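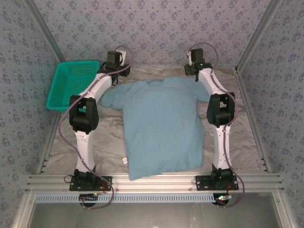 Page last updated: January

Getting Wrinkles Out of Cotton Shirts

Most wrinkles in a cotton shirt are made in the washer and the dryer. A drum packed full leaves no room for cloth to move, so fill it a little over halfway and pick a slower spin. 800 rpm is plenty for everyday shirts.

Take shirts out as soon as the cycle ends. Shake each one hard by the shoulders, then by the hem. Do up the top button and the middle one and hang it on a wide hanger.

Before ironing

Read the care label first. On a lot of short-sleeved shirts it is sewn into the side seam near the hem. One dot on the iron symbol means cool, two means medium, three means hot.

Cotton irons best slightly damp. If the shirt has dried out, spray it with plain water, roll it up and leave it for 4 minutes or so.

No ironing board? Lay a folded cotton blanket over a flat counter. Don't iron straight on stone or laminate.

Order of work

Collar, underside first, from the points toward the middle.
Yoke and shoulders.
Sleeves, with the seam lined up along the bottom.
Front panels, going around the buttons and never over them.
Back, then the hem.

Let the shirt hang for a few minutes before putting it away. Warm cotton creases again very easily.

Mineral spots

Hard water leaves chalky marks from the steam vents. Empty the tank after every use and fill it with half tap and half distilled water. The small Drakos travel iron we keep in the laundry room has no self-clean button, so we wipe the plate with a cloth dipped in 50 ml of white vinegar, then with plain water.

See also: Storing Winter Sweaters, Yellowed Collars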